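¿Hay que doblar los trapos?

Mucha gente mayor te dirá que un trapo bien doblado limpia mejor. ¿Seguro? Covadonga Palacios, maestra en Siltmont, no se lo creyó y pidió a su clase que lo probara en casa durante 5 días.

Doblado, el trapo tiene varias caras y puedes ir cambiando. Hecho una bola, coge las migas igual - pero se ensucia todo a la vez. Lo de que «brilla más» no lo notó ningún alumno. Desconfía y pruébalo en tu mesa.

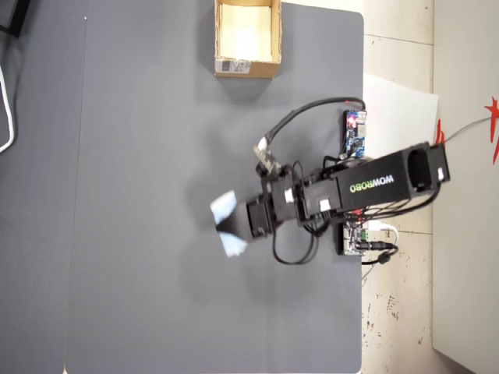

Algo azul claro y arrugado, sobre una mesa gris oscuro.

¿Tú lo doblarías?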